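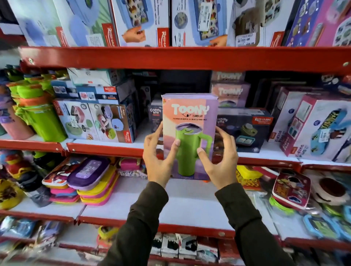

## Drirna two-arm shelf handler: carton release fault and field correction

Applies to Drirna handlers supplied by Drullmont with the Bjarnason wrist sensor, controller release 6. Units with the older spring wrist are not affected.

The Drirna is a mobile two-arm handler for faced retail shelving. It picks a boxed product between two opposed palms, draws it forward, rotates it if required and sets it back on the shelf or into a tote. The palm-to-palm grip was chosen for printed cartons such as tumblers and lunch sets, where suction tends to mark the face or lift a label.

### The fault

A unit at the Clurby distribution centre released a carton during a retrieve cycle in December. The carton fell 866 mm to the floor. The aisle was closed to staff at the time and there were no injuries. The fault was then reproduced on the test bay in 14 cycles out of 326, all of them with a second carton resting on or leaning against the one being picked.

The sequence logged in each case was the same:

1. Both palms close on the carton and reach the set grip force.
2. The arms begin to draw forward. Friction from the carton above adds a sideways load at the left wrist.
3. The wrist sensor reads the sideways load as excess grip.
4. The controller opens the left palm to correct for it.
5. The right palm stays in position and the carton pivots, then drops.

The slip detector did not trip. It compares the two wrist readings, and both remained inside the permitted band until the left palm had opened.

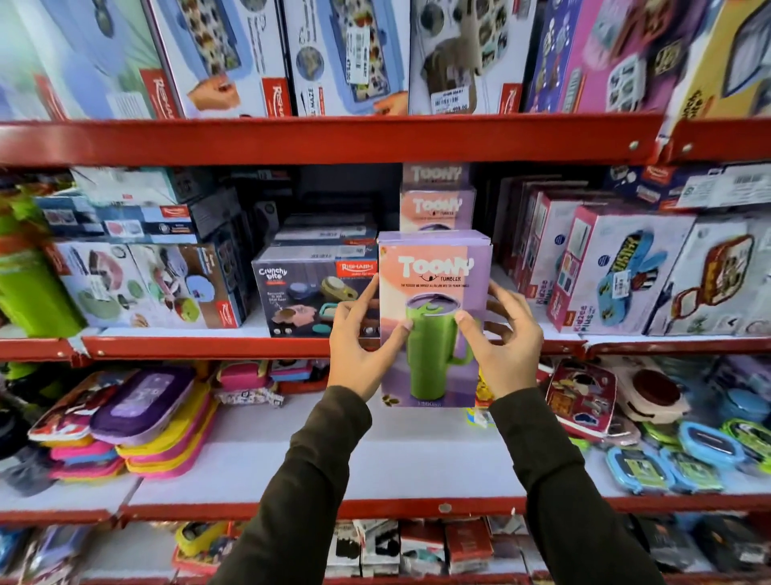

Stacked stock is therefore the condition to plan around. A carton standing clear on all sides adds no sideways load and has not produced the fault. Tight shelving with items stacked on top, or cartons of different depths pushed together, should be treated as affected until the correction is installed.

### Interim operating limits

| Item | Setting |
|---|---|
| Retrieve from stacked facings | Disabled |
| Retrieve from single facings | Permitted, reduced speed |
| Automatic grip correction | Off |
| Staff in aisle while arms are moving | Not permitted |
| Glass or ceramic contents | Do not handle |

Automatic grip correction is switched off under Service > Wrist > Grip. The setting does not survive a controller restart. Check it at the start of each shift and after any emergency stop.

Stacked facings are to be worked by hand while the limit is in force. Lock out the unit first and park it clear of the bay. Do not work beside a unit that is only paused: a paused Drirna holds its arm position under power and will resume on a network command.

### Correction kit

The kit contains:

- two replacement wrist brackets, which move the sensor closer to the palm
- a controller update that separates grip force from sideways load
- a replacement set of palm pads
- an aisle sign and lockout tag

Fitting is done by a Drullmont technician. Old pads must be returned with the brackets. Worn pads were not the cause at Clurby, but a polished pad shortens the time between pivot and drop, and we want to measure the ones that have been in service.

After fitting, the technician runs the stacked carton test on the customer's own shelving, using the customer's own stock. Any release during the test fails the unit. A failed unit is tagged out and stays out until the left wrist has been recalibrated and the full test repeated.
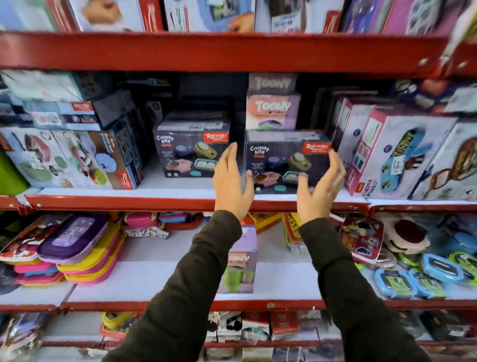

Can we raise the grip force and keep picking from stacked facings?

Raising the grip force makes the fault more likely. The sideways load is added to a higher starting figure, so the controller reaches its correction threshold earlier, and thin cartons may crush before that point. Leave the force at the factory setting and keep stacked facings disabled until the kit is fitted.

### Ordering

Quote the serial number from the plate inside the rear service door, along with the controller release shown on the start-up screen. The kit is free of charge for affected units, including those bought second-hand.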